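Home | Syllabus | Handouts | Problem Sets | Contact

Filed under: Wood Science, Finishing, Unit 2

Handout: Moisture movement in solid wood panels

Prepared for the second unit by Yuzuki Ichikawa, with corrections by Junpei Sugawara.

Read this before the problem session. Bring a calculator and the species table from the first unit.

1. Bound water and free water

Water is held in wood in two ways. Free water sits in the cell cavities. Bound water is held within the cell walls by hydrogen bonding. When green wood dries, the free water leaves first, and the dimensions of the piece change very little while it does. The point at which the cavities are empty and the walls are still saturated is called the fiber saturation point. For most species it falls between 25 and 30 percent moisture content. Below it, the walls give up bound water and the wood shrinks.

Moisture content (MC) is stated on a dry basis:

MC = (wet mass - oven-dry mass) / oven-dry mass x 100

A green board can therefore have an MC above 100 percent. Students who divide by the wet mass get a number that is too low, and the error grows with the MC.

2. Direction of shrinkage

Wood is anisotropic. Tangential shrinkage (along the growth rings) is usually the largest, radial shrinkage (across the rings) is often near half of that, and longitudinal shrinkage is small enough to ignore in normal stock. Juvenile wood and reaction wood are exceptions and are covered in Unit 3.

A flat-sawn board moves mostly in the tangential direction across its width. A quarter-sawn board moves mostly in the radial direction. The same tabletop glued up from quarter-sawn stock will move less in width and somewhat more in thickness.

3. Estimating the change in width

For small changes below fiber saturation, use

change in width = W x C x (MC2 - MC1)

where W is the starting width, C is the dimensional change coefficient for the species and cut, and MC1 and MC2 are the starting and final moisture contents in percent. The sign of the result gives the direction: negative for shrinkage.

Worked case. A flat-sawn top is 975 mm wide at 10 percent MC. It is moved to a room where it settles at 8 percent. Take C = 0.003 per percent.

change in width = 975 x 0.003 x (8 - 10) = -5.85 mm

The final width is 969.15 mm. Report this as 969 mm. The coefficient does not justify the decimals.

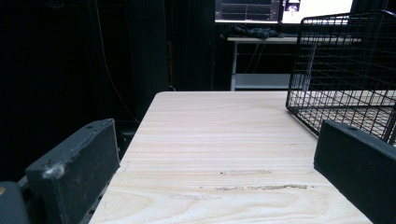
Page last modified: February 20, 2023

4. Effect of finish

A film finish slows the exchange of water vapor. It does not stop it. Given enough time, a coated board and a bare board of the same stock in the same room reach nearly the same MC. The finish matters for short swings in humidity, where the coated board lags and the peak movement is reduced.

Coating one face only leads to uneven exchange. The bare face gains or loses water first, and the panel cups. Apply the same number of coats to both faces. The Estach test sheet used in the lab asks for film thickness on each face; fill in both columns.

5. Attachment to a frame

A solid top fixed rigidly to a base across the grain will split or will rack the base. Acceptable methods are slotted screw holes, wooden buttons in a groove, and figure-eight fasteners. Place the fixed point at the center line so that movement is shared between the two edges. In the worked case each edge then travels 2.93 mm, and a slot must allow for that distance plus clearance.

6. Problems

6.1 A quarter-sawn panel is 300 mm wide at 12 percent MC. C = 0.0015 per percent. Find the width at 7 percent.

6.2 A sample has a wet mass of 40 g and an oven-dry mass of 32 g. Find the MC on a dry basis, then on a wet basis, and state the difference.

6.3 Redo the worked case with the top fixed along one edge. Give the slot travel at the far edge.

Reading: Ouellet course notes, sections on sorption and hysteresis. Solutions will be posted in June.

Shares: 2 | Comments: 0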